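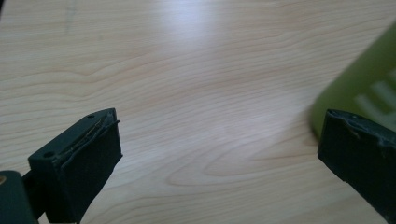

Pale tabletop with long wavy grain, brightest where the light falls on it.

I have stopped putting things on my table, and I think more people should try it.

For years I treated the table as a shelf I could sit at. Mail went there, then the bag from the hardware store, then the charger for something I no longer owned. Dinner got eaten in the space that was left. When I finally cleared it I had 131 pieces of paper in a pile, and I kept 7 of them. I know the number because I was angry enough to count.

My view is that a table should go back to bare at the end of every day. People usually push back in one of two ways. The first is that a bare table looks cold, like a showroom. I understand this. My neighbor Mieke Cuypers keeps a bowl, a runner and two candles on hers, and her place feels warmer than mine does. But she also eats on the couch, and when I asked her why, she said it was a pain to move everything.

The second complaint is that the stuff has to go somewhere. That one is fair. I bought a narrow Gradel cabinet for the hall and it took most of the paper. The rest went into the trash or into a drawer I am not proud of. If you have a small apartment and no hall, I don't have a good answer for you. A box under the bed, maybe.

What I like most is the wood. Mine is pale, close to maple, and the lines in it run the long way in slow waves, tighter through the middle and wider apart elsewhere. I had owned the table for three years and could not have told you that. There is a faint gray streak on it too. I tried dish soap, then a spray from Plarnetti that smelled like oranges, and then I left it alone. Furniture that gets used picks up marks. Santino Cisternas, who sold me the table, told me to cover it with a cloth and keep it nice for company. I think that is bad advice. I would sooner have the streak and see the grain.

Clearing it takes a few minutes after supper. Some nights I don't feel like it, and the next morning there is a cup, a receipt and somebody's keys, and by evening there are six more things – clutter seems to give permission to other clutter. So I do it even when I'm tired. Wipe with a damp cloth, dry with a towel, push the chairs in.

My sister says I have turned into our father, who would not let us leave a pencil on the table overnight. He did his taxes there every April and had it clear again by supper.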